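Projects / Trusetti / perception / hanger-state

# hanger-state

Estimates where a clothes hanger is, how it is turned, and whether there is a garment on it, from the head camera of a two-arm station. It publishes the result to the Trusetti planner, which decides which arm does what. This package does no planning and no motion control of its own.

It was written for the garment hanging task and has only been used for that. It may work on other thin rigid objects with a hook. We haven't tried.

## What it does

For each camera image the node returns:

- a hook point (the top of the curve, in the camera frame)
- a bar direction (a unit vector along the lower bar)
- a state: `empty`, `loaded`, `partial` or `unknown`
- a confidence for each of the above

`partial` means one shoulder of the garment is on and the other is not. It is the state the planner cares about most, and the one we get wrong most often. If confidence in the state drops below the threshold, the node reports `unknown` and the planner holds both arms where they are until a better estimate arrives.

The hook point and the bar direction are estimated separately. An earlier version fitted a full hanger template, which worked well on one shape of plastic hanger and badly on everything else. Wire hangers in particular were fitted upside down. The template code is still in `legacy/` for anyone who needs to rerun old logs.

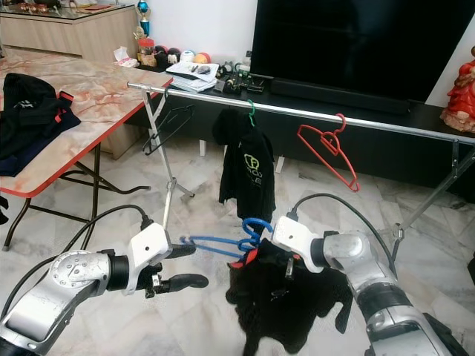
Arm poses come in from the joint encoders and are used to mask out the grippers before segmentation. The mask is padded, and the padding matters. Too little and black fingers get merged with dark cloth. Too much and the hook disappears whenever a gripper is near it. The default is a compromise; set `mask_pad` in `config/station.yaml` if you change the fingers.

Cables are not in the arm model, so they are not masked. A cable that crosses the hanger can be picked up as part of the bar. The line filter removes most of these by curvature – a cable bends, a bar mostly doesn't – but a cable seen edge-on will still get through now and then.

## Data

The model shipped in `weights/` was trained on 3000 labeled images from the Kukbridge and Nogueira stations. A further 167 images are held out for testing and live in `data/test`. Please don't train on them. Images from the same run are never split between the two sets.

Labels are hook point, two bar endpoints and state. Where cloth covers a bar endpoint, the labeler placed it by eye and ticked `occluded`. Those points count for less in the loss.

## Running it

Start the camera driver and the arm state publisher first, then:

 fimton run hanger_state --station config/station.yaml

The node waits for both inputs and prints `ready` once it has them. To replay a log with no hardware attached:

 fimton replay path/to/log --node hanger_state

Recalibrate the camera after anyone moves the head mount. The check script is `tools/check_extrinsics.py`. It draws the expected gripper outline over the live image, and if the outline is off by more than 4 pixels, calibrate again before you run anything.

## Known problems

- Black garments on black hangers. The state is usually right, the bar direction often isn't.
- Other hangers in view. The node tracks the one closest to a gripper. If both grippers are near different hangers it can switch between them, so use `--lock` once the arm has a grasp.
- Glossy floors and switched-off screens give reflections that look like thin bars. Set a depth cutoff behind the rack.
- Version 2 configs don't load logs from before the June format change. Run `tools/convert_log.py` on them first.

Report bugs in the Trusetti tracker under `perception`. Attach the log, the station file and the commit you were on.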